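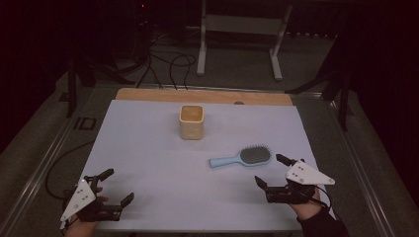

Gallery: Bench Setup for Hand-Held Gripper Work

Station planning, Benedetti site

The pages in this series go with the equipment plan for the Fultatmont rooms at Benedetti. The plan covers hand-held grippers in pairs, one for each hand, along with the tables, stands and cabling they need. No arms are budgeted in this phase. Arms come up again in the second phase, when the Amell quote has been revised to separate hardware from installation.

Station at the top of the page: two matching grippers, both open, over a pale sheet on a light wooden board. Cup and paddle hairbrush on the sheet, stands and cable on the carpet behind.

Notes for the buyer

Table. Order the board and the metal frame as separate lines. Boards get scratched and moved between rooms, and Cilar will sell replacements without the frame if the part is listed that way on the first order. Cover sheets go under consumables. A matte, pale sheet is specified for all stations so that footage from different rooms can be compared.

Cable. The first draft of the budget had no line for cable management. It now has one: 15 floor clips and one under-table tray per station. Cable length is to be measured from the gripper at full reach, with slack, to the connection point on the rack. Measuring from the table edge gives a figure that is too short.

Stands. Tripod stands take up more floor than their catalog drawings suggest – use the spread of the legs at working height when laying out a room. Allow a clear walkway behind the table for whoever resets the objects.
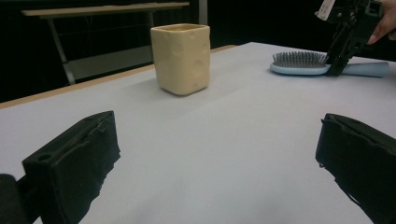
View from one gripper, with the cup ahead and the other gripper over the hairbrush. The covering on the fingers shows wear along the top edges.

Finger coverings are the item most often left out of a first-year budget. They are cheap, but they are handled all day and the supplier's lead time is 4 weeks. The plan calls for 20 spare sets in the opening order, held on site, with a reorder when half are gone. Record each change against the gripper's serial number.

Objects. The object allowance is $500 for the first phase. Household goods are bought at retail and should differ in shape, surface and stiffness. Buy breakable items such as cups in duplicate. A brush is useful in the set for its two distinct grasp areas, handle and head, and it costs very little. Keep receipts by object and not by trip, or the replacement cost of a single item can't be recovered later.

Lighting. Even light across the tabletop is the requirement. Background light is left to the room, and no fixtures are budgeted for the area behind the table.

Open items
Amell: revised quote, hardware and installation split, due in April.
Cilar: confirm board price without frame.
Fultatmont: floor plan with outlet positions, second room only.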